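Skondis 701 Wall Tile Adhesive
Ready-mixed paste for interior ceramic wall tile

Product code: 701
Category: Adhesives and setting materials
Manufacturer: Skondis
Supplied by: Fitley Trade Counter

Overview

Skondis 701 is a ready-mixed, non-slump adhesive for fixing ceramic tile to interior walls. It is supplied as a smooth off-white paste and needs no water or additive. It suits kitchens, hallways, utility rooms and bathroom walls outside the shower area. Do not use it on floors, in pools, in steam rooms or behind natural stone.

Suitable surfaces

Gypsum board, cement board, cured plaster and sound painted walls that have been sanded to remove gloss. Old tile may be covered if it is firmly bonded and has been cleaned of soap and grease. Prime bare plaster with Skondis Wall Primer and let it dry before spreading. Remove wallpaper, loose paint and old paste down to the solid surface.

Application

Spread with a notched trowel held at a steady angle, covering no more area than can be tiled before the surface skins over. Press each tile in with a slight twist. Lift one tile from each batch and check the back for full contact. If the paste has skinned, scrape it off and spread fresh material. Do not wet it to bring it back.

Tiles can be adjusted for 20 minutes after placing. Wipe paste from the joints before it hardens, and keep joints open to the full depth of the tile. Mixed-shade layouts should be dry-laid on the floor first and drawn from several boxes at once.
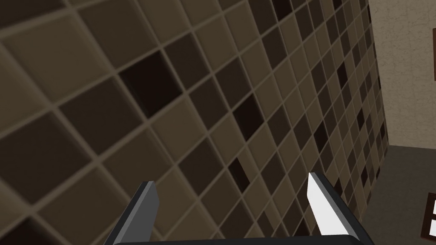 Trade Catalog, Section 3, p. 200

Grouting

Leave the wall until the adhesive is firm behind every tile. Large tiles on painted walls dry slowly, as moisture can leave only through the joints. Vovard Fine Joint grout is compatible in all colors. Pale grout against dark tile should be tested on a spare piece first, and haze wiped off with a barely damp sponge. Fill inside corners and the line above the counter with flexible sealant.

Storage

Keep the lid closed and the tub upright. Protect from frost. Paste that has frozen must be thrown away. Press the liner back onto the surface of a part-used tub before closing.

Related items

Skondis Wall Primer
Vovard Fine Joint grout
Szénási notched trowel
Fitley tile spacers

Technical questions: Sheldon Li, Fitley Trade Counter
Data sheet revised January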